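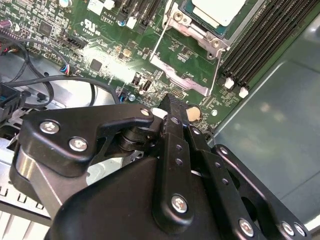 腕部相机视角：夹爪位于主板上方，指尖靠近纽扣电池，上方是带金属固定架的 CPU 插座。

Somden 拆机数据集说明

版本日期：2021年10月6日
维护者：Priya Brannigan
状态：可用，标注仍在补

一、这是什么

Somden 是在共享工坊里搭的一套小型机械臂拆机装置，目标是从旧台式机里取出可以再用的零件：内存条、纽扣电池、散热器、线缆。本仓库存放这套装置遥操作时录下的数据、标定文件和回放脚本。机械臂控制代码在另一个仓库 Kirkegaard 里，这里不重复。

数据全部由人手动遥操作产生，没有自主策略录下的片段。训练用的基线模型以后单独发布，目前没有时间表。

二、硬件

夹爪是自制的，项目内部叫 Sterik。主体由黑色阳极氧化金属平板和连杆组成，用银色内六角螺钉固定。中间一对手指的尖端带齿，便于咬住小零件的边缘。手指板上有一列小圆孔，第二版图纸沿用了同样的孔距，旧手指可以直接换上去。

夹爪行程 100 毫米，对主板上的零件来说偏大。夹内存条时建议先把开度限制在 14 毫米，再慢慢靠近，否则外侧连杆容易碰到机箱侧壁。限位参数在 config/gripper.yaml 里，键名是 max_open。

腕部相机装得很近，画面下半部分基本被夹爪占住。早期试过把相机抬高，遮挡少了，但看不清指尖与零件之间的间隙，后来又装回原位。标定文件只对现在的位置有效，自己动过支架的话需要重新标定，步骤见 docs/calib.md。

底座用两只 G 字夹固定在工作台上。机箱侧放，主板朝上，四角垫防滑垫。换机箱之后要重新跑一次 set_origin，原点取主板靠近后部接口的那个固定孔。

三、任务

目前有四类任务：

take_dimm：打开内存插槽的卡扣，取出内存条，放进托盘。卡扣由操作者用第二只工具按下，夹爪只负责夹取。

take_cell：把纽扣电池从电池座里取出。失败最多的一类，电池座的弹片方向因主板而异，指尖进入的角度要跟着改。

pull_cable：拔下主板上的小接头。线缆常常横在主板和机箱底板上，操作前不整理，保持原样。

open_socket：松开 CPU 插座旁的拉杆，抬起金属固定架。只录到抬起为止，不取 CPU。拉杆回弹力不小，抬的时候速度不要超过默认值。

每个任务从夹爪悬停在目标附近开始，到零件放入托盘或操作者按下停止键结束。open_socket 没有放置动作，以停止键为准。

四、数据内容

共 300 段，其中 take_dimm 和 pull_cable 合计 150 段，其余为另外两类。每段长约 40 秒，包含以下内容：

腕部相机彩色视频
关节角度与夹爪开度
操作者手柄输入
任务名、主板编号、结果标记

结果标记有三种：success、fail、abort。abort 表示操作者主动中止，多数是线缆缠到手指上。请不要把 abort 当作 fail 处理，两者的末尾动作差别很大。

时间戳以控制器时钟为准，视频在导出时已经对齐。七月之前录的片段曾有偏移，重新导出后覆盖了旧文件，如果手上还有旧版，请删掉重新下载。

五、目录

episodes/ 每段一个文件夹
calib/ 相机与手眼标定结果
config/ 夹爪和速度限制
tools/ 回放、裁剪、检查脚本
docs/ 标定和接线说明

六、快速使用

先安装依赖：

pip install -r requirements.txt

回放一段：

python tools/replay.py --episode episodes/take_cell_014

检查文件是否完整：

python tools/check.py --root episodes

回放脚本默认只显示视频和曲线，不会连接机械臂。要在真机上重放，加 --arm 参数，并先确认机箱摆放与标定时一致。真机重放时手放在急停上。

七、已知问题

反光。主板和金属底板在工坊顶灯下会出现亮斑，有的片段里一小块电路完全看不清。我们没有做后期处理，也没有剔除这些片段。

遮挡。手指贴近主板时，正下方的零件会被挡住，take_cell 的最后一段尤其明显。只靠腕部画面判断是否夹住并不可靠，建议结合夹爪开度一起看。

主板种类少。所用主板都来自同一批回收机箱，布局接近，换成别的版型效果没有测过。

标注。主板上的小字没有做文字标注，零件边框只标了内存插槽、CPU 插座和电池座。线缆的分割还没有开始。

八、安全

所有机箱在录制前断电，拔掉电源线并按住开机键放电。不要在通电的主板上使用这套夹爪，手指和连杆都是金属的。取出的电池放进绝缘盒，不要混在螺钉托盘里。

九、许可与反馈

数据可用于研究和个人项目，转载请保留本说明。图纸采用同样的条款，放在 Itoveo 页面上，包括手指板和相机支架。

发现坏文件或标注错误，请在仓库里提 issue，写明片段名和时间点。想贡献新片段的，请先用 tools/check.py 跑一遍再提交，速度限制保持默认，主板编号向 Priya 要。

十、待办

补完 open_socket 的零件边框
换一盏带柔光罩的灯，重录一部分 take_cell
给 pull_cable 加上接头类型字段
整理手指第二版的图纸和物料表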